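사용 설명서 > 양팔 작업대 > 7장 생활 작업 설정

7.4 사탕 담기 작업 설정

이 절에서는 Birnalell 양팔 작업대에서 막대사탕을 투명 용기에 옮겨 담는 작업을 설정하는 방법을 설명합니다. 7.3절의 원점 맞추기를 마친 뒤 진행하십시오.

현재 소프트웨어로는 이 작업을 완전히 무인으로 맡길 수 없습니다. Stamthorpe 시험실에서 4월에 300회 집기를 시도한 결과 277회 성공했습니다. 나머지는 대부분 막대가 서로 걸려 두 개가 함께 들린 경우였습니다. 사람이 하면 금방 끝나는 일이지만 로봇은 한 개씩 집으므로 훨씬 오래 걸립니다. 설거지 후 그릇 정리나 빨래 개기는 아직 지원하지 않습니다.

준비

1. 작업대에 천을 깔고 주름을 폅니다. 무늬가 있는 천도 쓸 수 있으나, 천을 바꾼 뒤에는 배경 학습을 다시 실행하십시오.
2. 쟁반을 두 팔이 모두 닿는 곳에 놓습니다. 조금 비스듬해도 됩니다.
3. 용기의 뚜껑을 열고 용기를 똑바로 세웁니다.
4. 필기구나 스펀지 같은 다른 물건은 치우지 않아도 되지만, 팔이 지나가는 길에는 두지 마십시오.

주의: 투명 용기는 깊이 측정이 자주 틀립니다. 용기 위치는 자동 인식에 맡기지 말고 화면에서 직접 지정하십시오.

실행

5. 제어 화면에서 '집어 담기'를 선택하고 집는 힘을 2단계로 맞춥니다. 3단계부터는 사탕이 깨질 수 있습니다.
6. 왼팔과 오른팔의 담당 구역을 나눕니다. 구역이 겹치면 한쪽 팔이 멈춰 기다리므로 시간이 늘어납니다.
7. 집게를 벌린 상태로 두 팔을 쟁반 근처의 대기 자세로 옮깁니다.
8. 손목 카메라와 고정 카메라의 화면을 차례로 열어 쟁반과 용기가 보이는지 확인합니다.
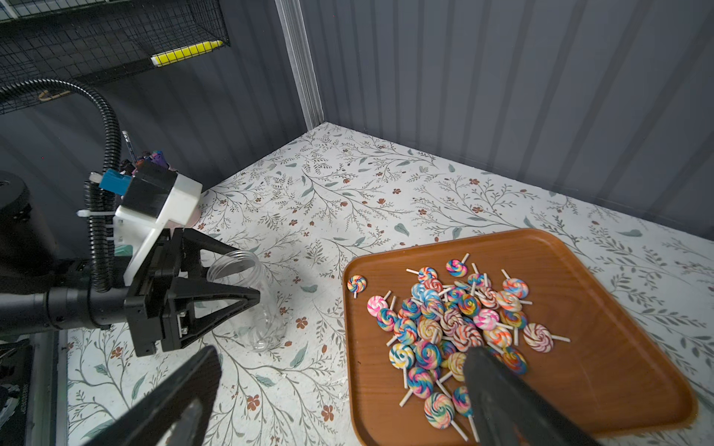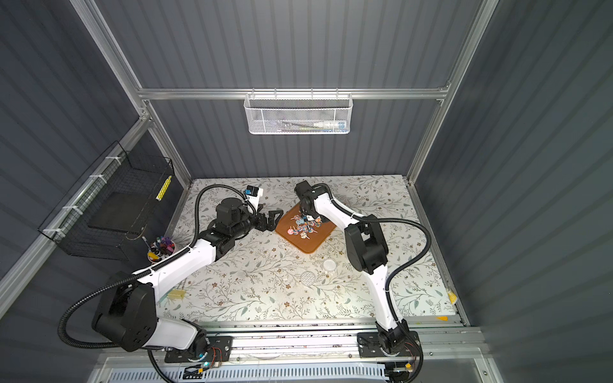 9. '시작'을 누릅니다. 처음 몇 개를 담는 동안은 비상 정지 버튼 옆을 떠나지 마십시오.
10. 같은 사탕에서 연속으로 실패하면 일시 정지한 뒤 손으로 더미를 흩어 놓고 다시 시작합니다.

경고: 팔에 전원이 들어와 있을 때 작업대 안에 손을 넣지 마십시오. 10번 단계에서도 반드시 일시 정지 표시를 먼저 확인해야 합니다.

참고: 용기가 78% 정도 차면 막대가 입구에 걸리기 쉽습니다. 이때는 작업을 끝내고 용기를 바꾸십시오. 뚜껑 닫기는 시험 기능이며 기본 설정에서는 꺼져 있습니다. 켜는 방법은 7.6절에 있습니다.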